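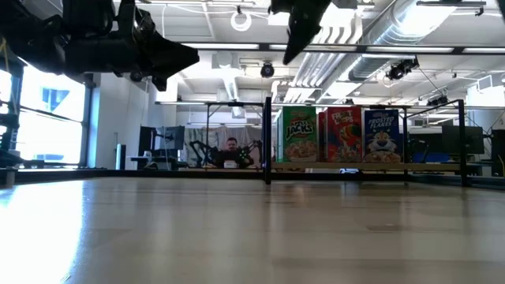
I have been going back and forth for most of the winter on whether a small outfit like ours ought to pay for the Gemmont service plan, and I've finally come down on the side of yes, with some grumbling. For anyone who hasn't had the sales call yet, Gemmont is the add-on that Resholm offers with its two-finger arms, where they help you set up a picking task, look over your runs every week, and send back notes on what to change. Their people like to talk about "retail-ready handling," and I'll admit that phrase put me off for a good long while. But then you stand at a bench with Apple Jacks, Froot Loops and Frosted Flakes side by side on a plank, three boxes any child could tell apart from across a room, and you remember how much there is to get right before an arm can take the one you asked for and leave its neighbors standing.

Cereal boxes are harder than people think! They're light, they're wide, they crush if you squeeze them and tip if you don't, and when they sit close together there isn't much room for a finger to get in between. I used to believe the answer was a better gripper, and I spent a fair bit of my own budget on that belief (my old colleague Brayden Bélanger still brings it up at lunch). What Gemmont sold us was mostly patience, if I'm being fair about it. Their first set of notes came back in February and told us to quit changing the task every afternoon and just run the same pick 300 times. I was a little insulted. I also did it, and by the end of that stretch I knew more about our setup than I had learned in the whole year before.

Now for the grumbling. The plan costs 400 dollars a month for one bench, and a second bench is 313 on top of that, which seems steep to me when the same person is reading both sets of runs. The handbook is more than 903 pages long and has no index, so I've taken to keeping paper flags in it like my mother did with her cookbooks. And the reports arrive in a format that only opens properly in their own viewer, Zukatance, which is slow to load and forgets where you were every time you close it. I have written to them about this twice. They were very nice about it both times.

Lucie Beaudoin, who runs a shop a good deal bigger than mine, thinks I should drop the whole thing and go with Babalola, where you pay once and get the software and a phone number. She may well be right for her place, with four engineers on hand and somebody always free to poke at a problem. For us I don't see it. When I'm stuck at four in the afternoon I don't want a phone number so much as a person who has already looked at my bench and knows which box keeps going over.

So we've signed on for another six months, one bench only, and I've asked again about the index.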